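The jump at the end of the file

Friday, September 17, 2021

The office of Skellari in Henamside is above a shop for bicycle parts, and the stairs are narrow enough that every arm the company has bought had to come up in pieces. I was received by the engineer who leads the software side. She asked me not to print her name, because she thinks interviews make one person look responsible for the work of many. I agreed, and we sat down beside a screen on which a curve was moving slowly from left to right.

The curve was the opening of a gripper. Under it there was a second curve, for the second gripper, and between them a row of small colored marks. The program is called Kamel. It is the tool in which Skellari looks at its recordings before any of them are used to train a policy, and it was the reason for my visit.

"People come to see the arm," she said. "I understand this, the arm is nice to see. But I spend my days in this window. If I am honest with you, I would say that most of what our arm does well was decided here, by somebody who looked at a curve and said no."

The recordings are made by people who hold the grippers in their hands and do ordinary work in ordinary kitchens. They put things in baskets, they close boxes, they take a lid from one place and lay it down in another. The camera on each gripper sees what the jaws see. From these videos the software must recover where the gripper was, how it was turned, how wide it was open, and at what moment. Only after that can a robot arm be asked to do the same.

I asked which of these is the most difficult. I expected her to say the position. She said the moment.

"With one gripper, time is easy. With two, you have two clocks, and they don't agree. At the start of a session the difference is so small you cannot see it. After a long session it is there. One hand holds the box, the other hand closes it, and in the data the box is closed before it is held. A person who watches the video doesn't notice. The policy notices. It learns to close a box which is still sliding on the table."

For a long time the team corrected this by hand. Somebody searched for a moment when the two grippers touched each other and moved one file until both touches fell together. In March they replaced this with an automatic step, which compares how the two cameras turn and looks for contacts that both of them can confirm. She is careful when she speaks about it.

"It is good. It is not finished. When both hands are resting there is nothing to compare, and then it has to guess between the last thing it knows and the next thing it knows. We draw the guess in gray. In the first version we drew it in the same color as the rest, and this was my mistake. Everybody trusted it, me too."

She opened a session to show me. The list on the left said 465 episodes, and beside it stood another number, 408, the ones which had passed. I asked what had happened with the others. She scrolled through them without hurry. In a few, the position was lost when the person turned quickly to the side. In several, the jaws closed on nothing and the person then tried again, and the automatic step had cut the episode between the first try and the second.

"This one I would like to keep," she said, and stopped. "The first try is bad, the second is good. Before, we threw out everything with a bad try. Then our arm was very confident and very helpless. It went to the packet, it missed, and it continued to the basket with an empty hand, because in all its life it had never seen somebody miss. So now we keep the second tries, but we mark them, and the planner can ask for them or leave them out."

The planner is the part of the system that has changed the most in the past year. In the beginning, she told me, there was nearly none. The policy produced a short piece of motion, the controller executed it, and then came the next piece. On the table this worked. Near the edge of what the arm can reach, it did not, because a human elbow goes to places where the elbow of the arm can't.

"A person with a gripper in the hand is free. She leans, she makes a step, she turns the shoulder. All of this is in the recording, and our arm is screwed to a plate. So the question is, which part of the recording is the task and which part is only the body of this person? We don't have a perfect answer. We check each episode against the arm before training. If the arm could follow it, fine. If it could almost follow, we let the software move the base a little in the calculation and try again. If not, we put it to the side."

I wanted to know what "almost" means in a program. She laughed and said that it means an argument between colleagues, and after the argument a value in a settings file. The value is now written with the reason next to it, and with the list of episodes which would change side if somebody moved it. This is a small function, she said, but it has saved a lot of discussions. One can see immediately that a looser value brings back many episodes with a lid and hardly any with a bottle.

We spoke then about perception, and about cloths. I had noticed that the tables in her videos are seldom plain. She confirmed that the team looks for this. A plain table is kind to the software that searches for objects, and unkind to the software that searches for its own position, which wants corners and small shapes to hold on to. A printed cloth is the contrary. The position becomes very stable, and then the object detector starts to report cars and animals that are only printed.

"We had a beautiful week with this. The arm wanted to pick up a drawing. It went down very precisely, it closed, it lifted the cloth a little. From the point of view of control it was perfect."

The solution was partly in the data and partly in the order of the questions. The system now asks first whether a thing has height, and it estimates this from the movement of the camera during the approach. Only then does it ask what the thing is. For a box this is simple. For a wrapper that lies crumpled in a basket, and even more for a transparent one, the estimate of height is poor, and the team accepts that the arm comes closer and slower before it decides.

"Slower is allowed," she said. "I had to fight for this sentence. Customers measure the seconds. But if I can choose between an arm which is fast and sometimes pulls the cloth, and an arm which waits a little over the basket, I know which one I would have in the kitchen of my mother."

One of these customers is Stinero, which prepares kitchens for shared housing and would like the arm to clear a table after a meal. Their people visit Henamside regularly. She appreciates them because they bring bad news quickly. It was Stinero who saw that the gripper opened too wide before it approached a crowded basket, so that the outer side of a jaw pushed away the neighbor of the thing it wanted. In the recordings, people do the same, but they feel the contact and correct it. The arm had copied the wide opening without copying the feeling.

The width is now planned together with the path. The software looks at the free space left and right of the object, chooses the smallest opening that leaves a margin, and keeps to it until the pads are at the correct height. I asked if this came from the recordings as well. It did not, she said, it is plain geometry that somebody wrote on a Tuesday, and she is not ashamed of it. She thinks that young engineers are sometimes too proud to write a rule. If the rule is short and can be tested, she will take it.

On tests she has strict opinions. Every change in the planner is run on stored episodes before it is permitted on the arm, and Kamel shows the old path and the new path one over the other. If the paths separate, somebody must look and write a sentence. "Looks better" is not accepted as a sentence. She showed me some of these notes. They are short and very dry. "Goes over the box now, before went along the side." "Waits for the left hand." "Don't know why, but same on all episodes with the lid."

I liked the last one, and I asked whether "don't know why" is accepted.

"Of course. It is the most useful one. In the other two, the person stopped to think. In this one, somebody will come back."

It was already late when we returned to the curves. She had left the same session open during the whole conversation, and now she saw something in it, a small jump close to the end of a file, where one line was gray. She moved the marker there, played it forward, played it back, and for a while I believe she forgot that I was in the room. When I said goodbye she had written half of a note.
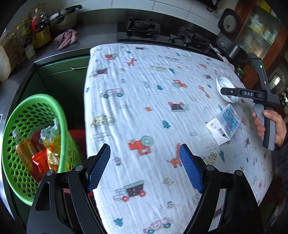 Issue 3, page 2

Table work with two hand-held grippers, seen from the camera of one of them. Episodes of this kind, with a box, a lid and a basket with a bottle and a packet, are reviewed in Kamel before training. The conversation was held in English at the Skellari office in Henamside and has been shortened.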